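Setting up the Costberg mount: section 3, polar alignment

I wrote this section after my own first night with the mount, when I spent an hour chasing Jupiter round the garden. Do it in this order and you should be looking at things by supper.

1. Put the tripod down with one leg facing north. I keep mine low - it wobbles less.

2. Level it with the bubble on the base. Close enough is fine here.

3. Set the latitude scale. Mine sits at 41 degrees because I observe from my sister's place, so look yours up first.

Caution: hold the counterweight bar with one hand while you loosen the latitude bolt. The whole head can drop on your fingers.

4. Look through the polar scope and find Polaris. If you can't see the reticle, turn the red light down (I had mine far too bright for weeks!).

5. Nudge the two side knobs until Polaris sits on the little circle, then tighten both of them a bit at a time.

Note: Niamh Phelan wrote in to say the reticle on older mounts is printed upside down. If yours has the 6 at the top, that's the one she means, so turn the dial half a circle before you start.

6. Switch on, choose Sidereal, and give the motor about 13 minutes to settle before you trust it with a camera.

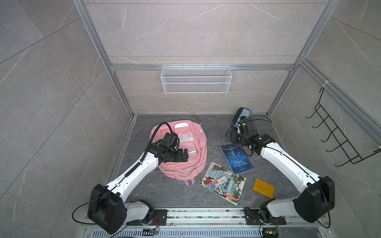

7. Pick a bright star in the south and watch it at high power. If it drifts up or down, go back to step 5.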